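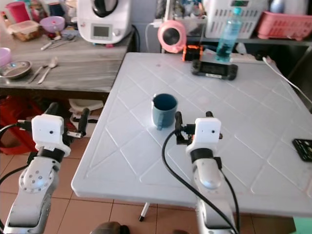
Dark teal mug, white table

List home | Threads | Search | Log in

Re: [bimgate-riders] 454 bus in September

Jagadeesh Menon wrote:
> Is the 454 still stopping at Bimgate after
> the change? My sheet says no. Also who has
> the petition?

Yes still stops, just later. First one is around 4 minutes after the old time. Your sheet is teh spring one, toss it.

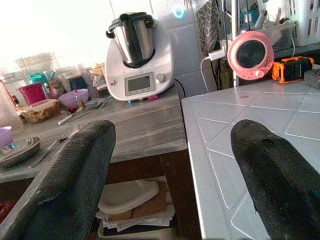 Kitchen counter, gray tile

Petition is with Salamatu, 3 pages so far. Need the evening run back, people getting off shift at Trileteck are stuck waiting. Ebuka is calling the depot again. No anwser last time. 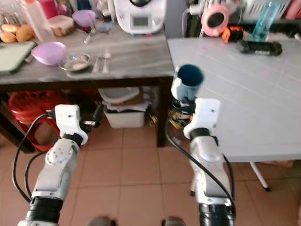

FRIDAY

Meet at the stop, 4 pm. Bring a pen. Can't stay long, Bożena has the sign-up list after me.

Obinna

Contact list owner | Back to top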